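Search recipes, reviews, kit... Go

Home Reviews Recipes Preserving Ask us About

Nunitz tofu kit review: good box, bad leaflet

19 Jun 2020

Quick one, because the block from last night is draining and I want to get this typed before lunch. The Nunitz kit. Wooden-sided press box, lid, muslin, thermometer, sachets of nigari, leaflet. I paid £60 for it at Alipour, the kitchen shop behind the station in Rodau, and have been using it since February, so this isn't a first-impressions job. I've made a lot of tofu. Some of it awful.

Short version for the people who scroll: the box is great, the cloth is fine, the thermometer is all right, the leaflet should go in the recycling. Buy it if you like tofu enough to make it most weeks. Don't buy it as a present for someone who once said they were thinking of eating less meat.

What you get

The press box first, as it's most of what you're paying for. Beech, nicely sanded, holes drilled in the sides and base, no bottom tray. So you need something to stand it in. I use a roasting tin. There's a groove round the lid that I thought was decoration, but it stops the weight sliding off, very handy. It has darkened a bit since February and one corner has gone slightly furry where I left it sitting in whey overnight (my fault). A wipe with oil sorted most of it. Hasn't split. Hasn't gone mouldy, which I was braced for.

Size is a proper size. A full batch fills it to a decent thick block, two dinners for two people with a bit over for soup. If you've used one of those little plastic presses for squeezing shop tofu, different animal. This makes it from scratch.

The cloth. Muslin, double layer, hemmed all round. Hemmed! Small thing but the last cloth I had shed threads into everything and I was picking cotton out of a stir fry. It goes a bit yellow. Don't put it in with fabric softener or your next block tastes of meadows.

Thermometer is a stick one with a clip. Reads a touch high against my other one. The clip is feeble and it's been in the soya milk more than once. Still works.

Nigari comes in sachets and they run out quicker than you'd like. Refills are easy to find and cheaper in a big bag. The kit ones are pre-measured though, good for a beginner, and I'd say use them all up before you go freehand.

The leaflet

Oh dear. It has been translated and then, I think, shrunk. Tiny grey type. It tells you to soak the beans "until morning", which depends rather a lot on when you started. It says to add the coagulant "at the correct heat" and gives the heat on the other side, under a picture of a leaf. Nothing on how long to leave it to set. And it says to press with "a suitable weight", no clue what suits.

So here's what I do, arrived at by getting it wrong:

Soak for 18 hours in a cold kitchen, a good bit less in summer. Split a bean with your thumbnail. If the middle is the same colour all through, go. If there's a darker patch, wait.

Give them space and far more water than seems sensible. They swell and drink the lot otherwise. Rinse well after.
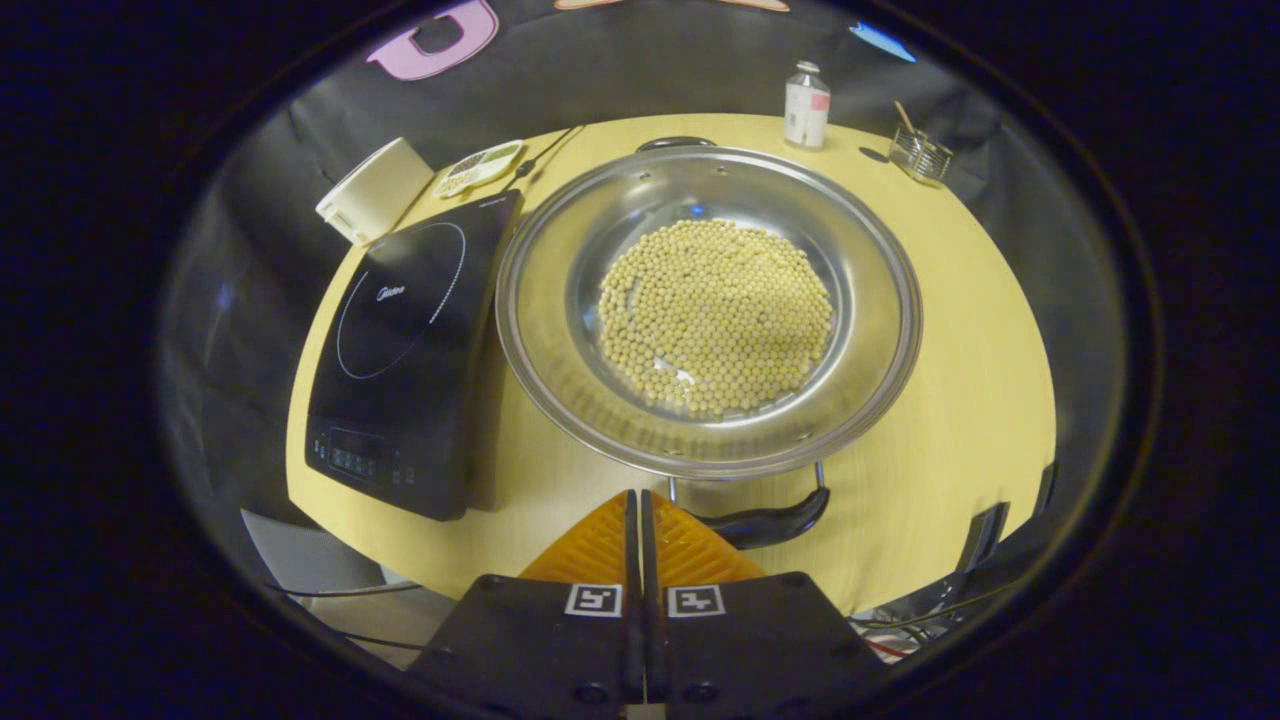 Soybeans in the wide steel pan, Midea hob alongside.

Blend with fresh water in batches, go on longer than you want to. I've got an old Ikier jug blender that takes 800 ml before it starts spitting out of the lid, so it's a fiddle, batch after batch, but the motor's strong and the milk comes out smooth. A weak blender gives you gritty pulp and thin milk, and thin milk gives you a sad flat block. If your blender struggles with frozen fruit I'd think twice about the whole business.

Then strain, then heat. Or heat then strain, people fall out over this. Straining cold is easier on the hands and I can't taste the difference. My neighbour swears she can. Wring the cloth like you mean it.

Heating is where you have to stand there. Really stand there. Soya milk sits doing nothing for ages then climbs out of the pan the second you go to look for your phone. Biggest pan you own, stir the bottom, keep it low. I scorched the first two batches and you can't hide that taste, it goes right through. Let it simmer gently for a good while after it comes up, raw soya isn't nice for you or your stomach.

Off the heat, let it drop a bit, nigari in with some warm water, stir once or twice and then STOP. This was my big mistake for weeks. I kept on stirring because it looked like nothing was happening, and I was breaking it up as fast as it formed. Lid on, walk away. When you come back there should be soft white cloud and clear yellowy liquid. If the liquid's still milky add a drop more nigari.

Ladle into the lined box, fold the cloth over, lid on, weight on. I use tins. Half an hour for soft, a lot longer for firm. Then into cold water and leave it be.

How it comes out

Better than shop. I'll say that flat out. There's a sweetness to it when it's new that you just don't get from a packet, and the texture has a bit of give. Eaten the same day with soy sauce and spring onion it hardly needs cooking. Fried it holds together well if you pressed it long enough. First few blocks crumbled in the pan and we called it scramble and ate it on toast.

It does not keep like a packet does. Few days in water in the fridge, change the water daily, after that it gets a sour edge. Freezes OK, goes spongy, some people like that, I do in curry.

You also end up with the pulp. A LOT of pulp. Okara, if you want its proper name. Leaflet says nothing about this at all. I've put it in flapjacks, burgers, bread. Bread was best. Flapjacks were like eating a doormat. The compost gets what's left and the compost seems pleased.

The pricier one

Nunitz do a larger set as well, £169, which has a bigger box, a screw press instead of a plain lid, and a steel strainer. A friend lent me hers for a fortnight. The screw is lovely to use, I'll admit, you get a really even firm block and there's no balancing act with tins of tomatoes. The strainer I didn't care for, pulp gets jammed in the mesh and it takes longer to clean than the cloth. And the box is too big for a normal kitchen batch, so you're either doubling everything or making a pancake. For a big family or a market stall, maybe. For us no. Spend the difference on beans.

Does it save money

Depends how you count your time, and I don't like to. Beans are cheap in a big sack. Once you've got the hang of it the ingredients for a block cost pennies next to the shop one. But the kit has to pay for itself first, and then there's gas or electric, and the washing up, which is considerable. Blender, big pan, cloth, box, tin, ladle, bowl, the other bowl. I'd say do it because you like it. If you only want cheap tofu, get cheap tofu.

Cleaning

Rinse the cloth straight away, cold water. Leave it and the protein sets in the weave and it's a soak-and-scrub job. Same with pans, cold first, hot after. Box wants a brush, hot water, no soap if you can stand it, and dry it stood on its end with air both sides. Not on the radiator! I know it's tempting. The lid bowed slightly when I did that and I had to leave it under the bread bin for a week to get it flat agian.

Dishwasher is a no, obviously, although the leaflet has a little dishwasher symbol on the back with no line through it. I wrote to Nunitz about that and they replied inside a couple of days, quite politely, that the symbol refers to the thermometer. I wouldn't put the thermometer in either.

Grumbles, in no order

No tray. At that price a tray would be nice.
Clip on the thermometer, see above.
Leaflet, see above and keep going.
Packaging was mostly polystyrene.
Only one cloth, so you can't do back to back batches without washing in between. I cut up an old pillowcase for the second, works fine.
Smells strongly of wood the first couple of goes and you can taste it a bit. Soak the box in hot water before you start, I'd do it twice.

Would I buy it again

Yes, the smaller one. Box alone is worth most of the money and Alipour tell me they'll be getting the boxes in seperately later in the year, which would suit anyone who already owns a thermometer and some cloth. I'd wait for that if you can. If you can't, the kit's still decent, just ignore the instructions and use mine.

Four out of five. Would be more with a tray and a leaflet written by someone who'd made tofu.

Edit: a couple of you have asked about using lemon juice or vinegar in place of nigari. Works, tastes a bit of lemon or vinegar. Softer curd as well. Fine if you've run out. Epsom salts also work, the food grade kind, bit more bitter than I like. And yes you can use split beans with the skins off, less soaking, less pulp, they cost more round here though. Will do a seperate post on soya yoghurt when I've got one that isn't soup.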